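I have read a lot of advice on how to store a long denim dress or skirt with lace on it, and most of it contradicts the rest. Roll it, never roll it. Hang it, never hang it. Freeze it, apparently, if you have moths. I've tried most of these, and what follows is the bit I still do.

It's written for dark blue denim with a cotton crochet trim at the hem, the sort sold with a ruffled or gathered top. If yours is plain, skip to the folding.

## Before you fold

Check it's fully dry. The denim will feel dry long before the seams do, so pinch the gathered part and the doubled cloth at the hem. If either feels cool, leave it another night. I don't trust the "two hours on the line" rule, which seems to have been written by someone with better weather than we get in Rirkdale.

Check the dye as well. Rub a damp white cloth on an inside seam for 15 seconds. If it comes away blue, the lace will pick up some of that blue where the two are pressed together in a drawer. Some people swear by a vinegar soak to "set" the colour. I soaked half of an old skirt in vinegar and left the other half alone, and I could not tell you now which was which. Wash it cold, by itself, until the cloth comes away clean.

## Laying it out

You need a flat surface longer than the garment. A bed is best. Tables are too narrow, and the hem ends up hanging off the side where its own weight pulls the lace.

Lay it sideways across the bed, top at one end and hem at the other. The guides tell you to use a smooth white sheet. I've never seen what difference that makes for a job lasting a few minutes, and a fluffy blanket stops the cloth sliding about while you work. 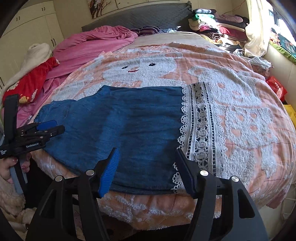 *Garment laid across the bed, ruffled end to the left, crochet band to the right.*

Now smooth it with your palms, working from the middle towards the hem. Fine creases across the body are normal in denim and you can leave them. What you want rid of are the thick folds, the ones you can feel with a finger, which turn into pale lines if they sit in a drawer until October.

Don't pull on the lace to straighten it. Pull the denim beside it, gently, and the lace will follow. If a ring or loop has flipped over, turn it back with a fingertip. I have been told to use a crochet hook for this. I have also been told to use a crochet hook by the person whose hem I then had to mend.

## Folding

1. Put a strip of plain cotton along the lace. An old pillowcase cut down the side will do. Acid-free tissue is the official answer and costs more than it ought to; I paid for a pack from Geltorent and found it tore by the second fold.
2. If the hem is much wider than the top, fold the flared sides in so the whole thing is one even width. Keep the fold soft. Don't run your hand down it.
3. Fold the hem end up towards the middle, with the cotton strip between lace and denim. Let the lace lie flat, and don't put a crease through the rings if you can help it.
4. Bring the ruffled end down over the top, loosely. Gathers look after themselves if nothing heavy is on them.
5. Slide both arms underneath and carry it to the drawer like a tray.

The first time took me 15 minutes, mostly step 3.

## What about rolling?

Rolling is fine for jeans. With a wide hem you end up with a cone, and the lace on the fat end gets squashed against the side of the drawer. Nithin Chacko, who ran the mending table at Wasby for years, rolls everything round a cardboard tube and says I'm doing it wrong. His do come out well. He also has a cupboard full of tubes, and I don't.

## And hanging?

For a week, yes. For longer I'd want proof. Denim is heavy, and whatever seam is at the top takes all of it. Padded hangers spread the load a bit, though not as much as the packet claims.

## Things I wouldn't bother buying

- Vacuum bags. They press every crease in hard.
- Lavender sachets. Pleasant smell. I still had moths.
- Plastic drawer dividers. The 35 cm ones didn't fit my drawer and the adjustable ones didn't stay adjusted.

Take it out once in the season, shake it, and fold it again with the creases in slightly different places. If it needs pressing afterwards, iron the denim inside out and do the lace last, face down on a towel, with the iron on a cooler setting.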